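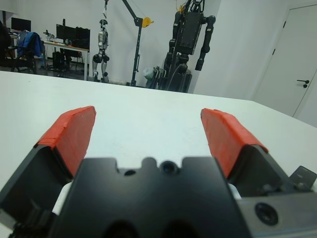

Manuals > Draneo Two-Arm Cell > Section 4: Faults and Recovery > 4.3 Block dropped or jammed at the tray

12 shares | 3 comments

4.3 Block dropped or jammed at the tray

Use this procedure when the left arm stops during the block-to-tray task and the panel shows code 179 (grip lost) or code 2142 (insertion force too high). Both codes can come from the same fault, a fingertip cover that has moved on its post. Check the covers before you change any settings.

Do not press Resume to clear either code. Resume sends the arm back to the last taught point with the gripper in whatever state it was in when it stopped. On the Gostetlow cell this drove a block into the tray rim a second time and bent a finger post. Édgar Puma's report on that stop, dated 6/29/19, is the reason this section was rewritten.

CAUTION: A stopped arm is still powered. Press the emergency stop before you reach over the table. Keep your hands out from between the fingers until the drive light is off.

4.3.1 Making the cell safe

1. Press the emergency stop. Wait for the drive light to go off.

2. Look at the left gripper. If it is still holding the block, support the block from underneath with one hand before you go on. The fingers may relax when air or power is removed.

3. Turn the key switch to MANUAL and take the key with you.

4. Release the left gripper with the hand release. Take the block away and set it down clear of both arms.

5. Check that the right gripper is open and empty. If it isn't, release it the same way.

Note: On cells with the older Fullora controller, the drive light stays on for a few seconds after the stop. Wait for it.

4.3.2 Checking the block and tray

6. Run a finger along the edges of the block. Wrapping that has lifted at a corner will catch on the tray rim and give code 2142. Rewrap the block or replace it.

7. Clear the recess of the tray. Scraps of tape tend to collect in the ends.

8. Put the block in by hand. It should go down flat under its own weight. If it has to be pushed, stop here and change the tray.

9. Set the tray back on the table with the long side facing front.

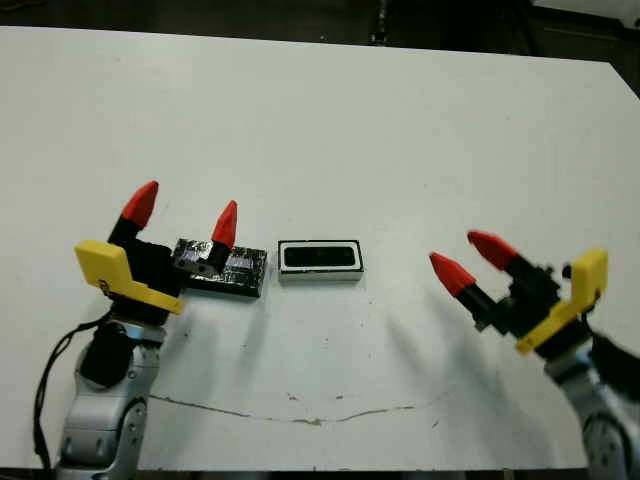
Figure 4-6. Block on the table to the left of the tray, right gripper open.

4.3.3 Checking the fingertips

10. Take hold of each red fingertip and try to turn it. Any movement by hand is too much.

11. Look for creases or lifted edges in the covering. Light creasing is acceptable. Replace a tip if the covering slides or the post shows through.

12. Compare the height of the two tips on the left gripper with the fingers closed. If one sits lower, it has been pushed down its post. Pull it off, clean the post, and fit a new one.

13. Change tips in pairs. A new tip against a worn one will tilt the block as the fingers close.

Tips are due for replacement every 500 cycles whether or not they look worn. Write the date inside the cabinet door.

4.3.4 Restarting

14. Put the block back at its pickup position. Turn the key to AUTO and reset the emergency stop.

15. Select HOME, not RESUME. Both arms will move, so stand behind the line.

16. Run the task at low speed. Keep a hand on the stop button while the left arm brings the block over the tray.

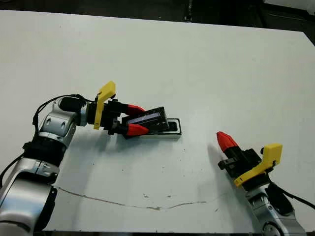 17. Watch the low end of the block as it enters the recess. If it touches the rim, stop the cell and reteach the approach point (Section 3.7). Do not raise the force limit to get past the rim.

18. After 4 clean runs at low speed, return to normal speed and log the fault.

If code 179 comes back with new tips fitted, the grip sensor cable is the next thing to check. Look where it loops over the wrist joint. Cables supplied by Živković before October have a shorter loop and can pull tight when the wrist turns. Leave the cell stopped until the cable has been changed.

Related sections
3.7 Reteaching the approach point
4.2 Gripper does not open
4.4 Emergency stop will not reset
6.1 Fingertip replacement parts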